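Search articles Enter a word Go

Is That Holiday Tradition Really So Old?

3/3/24

Every winter, the town of Draswood builds a bear out of straw. The bear is called Giren. He is taller than a bus, he wears a red scarf, and children leave him carrots. If you have been good, the story goes, Giren leaves a honey cake on your windowsill. If you have been bad, he eats your left shoe.

A sign next to the bear says: "Giren has visited Draswood for 1,000 years."

Wow! A thousand years! But wait a minute. Who says so? And how would they know?

How long is 1,000 years?

Think about your grandparents. Now think about their grandparents. You would have to keep going back, grandparents to grandparents, a whole lot of times before you got to somebody who lived 1,000 years ago. Most families can't name anyone from even a small part of that stretch. So when a sign tells you what people in one town were doing on winter nights that long ago, you should want to see something to back it up. It could be a letter, a drawing, or a church book with a line about a very large bear.

The sign in Draswood doesn't mention anything like that. It just gives the number.

It's a very round number, too. Real dates are usually messy. If someone had found an old book and done the math, the answer might have come out as 871 or 1,043. When you see a big number with lots of zeros on the end, it may be a real answer that somebody rounded off. It may also mean "a really long time, and please don't ask."

What the old papers say

The Draswood library keeps the town's old newspapers, and anyone can ask to see them. The first one to talk about Giren is less than a hundred years old. It has an ad from the Hellwig bakery. The ad says, "NEW this winter! Meet Giren, the Honey Cake Bear!"

Read that again. NEW this winter.

And what did the Hellwig bakery sell? Honey cakes.

A few years later the same bakery ran another ad, and now Giren was "the old bear of our grandfathers." That is fast work! He went from brand new to very old in less time than it takes you to get through elementary school.

Does this prove that nobody told a bear story before the bakery did? No. People tell each other plenty of stories that never get written down. Maybe there was a bear in some of them. But "maybe there was" is a lot weaker than what's on the sign, and the sign doesn't say maybe.

But my grandpa remembers it!

He probably does, and he's probably telling the truth. If Grandpa got a honey cake when he was six, then the tradition was there when he was six. That's good evidence for the years Grandpa has been alive. It doesn't tell us much about the years before that.

Here is the tricky part. If something has been around for your whole life, it feels like it has been around forever. It felt that way to Grandpa when he was little, too. So he told your mom it was very old, and she told you. Everyone was being honest, and the bear got older every time.

The other town's story

The village of Predel is just over the hill, and people there say Giren was theirs first. They say Draswood stole him. They have a carved stone by the well, and they'll tell you it shows a bear.

Go and look at the stone if you get the chance. It has been rained on for a very long time. It could be a bear. It could also be a dog, a pig, or a man in a big coat. When people already want to see a bear, a lumpy stone will do the job. Try asking a friend who has never heard the story what the carving looks like, and don't give any hints.

Predel also sells a bear mug, by the way. It has the stone on it.

Why would anyone stretch the truth?

Sometimes it's about money. Visitors like old things, and visitors buy cakes and mugs. In Draswood the shops even hold a "Giren in July" sale, which is hard to explain if he's a winter spirit of the deep snow.

Sometimes it's just pride. People love their town and want it to be special. And sometimes a person makes a guess, the next person repeats it without the word "guess," and then someone paints it on a sign.

Should Draswood stop building the bear?

Why should it? The straw is fun to stack and the cakes taste good. A tradition can be young and still be worth keeping. Your family may have one that started with you, like pancakes for supper on the first day it snows. Only the sign needs fixing.

3 questions to ask about any "ancient" tradition

1. What is the oldest thing we have that mentions it? Look for something written, drawn, or made at the time.

2. Who is telling me, and are they selling something? A seller can be right. You should still check.

3. Did the people saying it look it up, or did they all hear it from each other? Ten websites that copied one website only count as one.
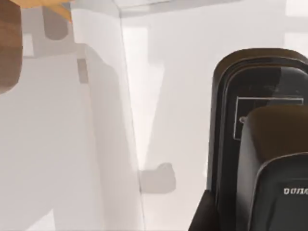 Words to know

Evidence: something that helps show whether a claim is true. A letter from long ago is evidence. A loud voice isn't.

Claim: something a person says is true. It might be, and it might not.

Tradition: something a group of people does again and again, and teaches to its children.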